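Bench Handling Records, Dridden Packing Site
Data card, release of October 3, 2020
Maintained by: Estela Godoy, Workplace Records Office

Summary

This collection documents the introduction of two-armed robot stations at the Dridden packing site, operated by Steleck. It holds 2,209 recorded handling runs together with written shift notes from the staff who work beside the stations. It was assembled to support two kinds of work: technical study of how the arms handle ordinary goods, and study of how the jobs at the site have changed.

The robot records and the staff notes are released together. Users are asked to keep them together in any copy they pass on.

Background

Before the stations arrived, single-item handling at Dridden was done by hand on eight-hour shifts. Each packer lifted, turned and set down the same few kinds of goods for most of the day. Steleck began moving part of this work to the arms in stages, starting with the returns line. No positions were closed during the period covered here. Several were rewritten, and the rewritten job descriptions are included in the folder named roles.

Contents

1. Wrist views. Close recordings from the small camera mounted at the gripper. Goods include bottled water with printed paper labels, which are a frequent item on the returns line. A push button with a domed blue cap is also among the objects on the table.

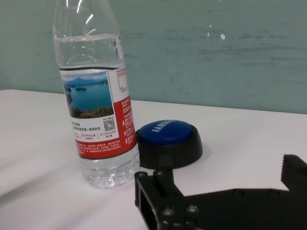
2. Head views. Wider recordings of the table and both arms.

3. Shift notes. 1,390 short entries written by staff at the end of a shift. Names have been removed. Spelling has been left as written.

4. Role descriptions. Old and new versions for packer, line lead and station attendant.

What changed for staff

The largest change is in the kind of attention the work requires. A packer used to watch one pair of hands – their own. A station attendant watches two grippers, the item and the space between them, and decides when to step in. Many notes from the first weeks describe this as more tiring than lifting, although less hard on the shoulders and wrists.

Training was lengthened after the first group of attendants asked for more time at the table. The present course, prepared by Takács, includes a supervised period in which the trainee may stop the station for any reason without giving an explanation. Line leads were given the same course in September.

Pay grades were reviewed separately. The outcome is not part of this release, and nothing in the notes should be read as a statement of site policy.

Setting of the recordings

The table is white and plain, and the wall behind it is a muted green. Each arm carries a black two-fingered gripper. In the head views, both grippers can be seen in relation to the item, and for this reason attendants are trained on these views before they see the wrist recordings. Bottles are difficult items for new attendants to judge on a screen, as clear plastic picks up reflections from the room.

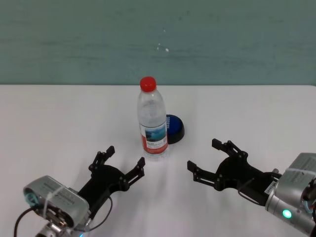
Who decides whether a run is stopped?

The attendant on duty decides, and the line lead may not overrule a stop while it is in effect. Stops are entered in the station log with the time and a short reason, if the attendant wishes to give one. They are not counted in individual performance reviews.

Known limits

Shift notes were voluntary. Night staff wrote fewer of them, and 383 entries consist of a single line. Some 700 runs have no matching note at all. The collection should not be used to compare one group of employees with another.

The robot records cover a narrow range of goods. Results from this table may not carry over to lines with heavier or softer items.

Access and use

Files are distributed through Flistlow on written request. Requests should state the purpose of the work and who will have access to the shift notes. Use of the notes to identify, rate or discipline any employee is prohibited.

Corrections may be sent to the Workplace Records Office at Dridden. Staff who contributed notes may ask for their entries to be withdrawn at any time, and withdrawn entries are left out of the next release.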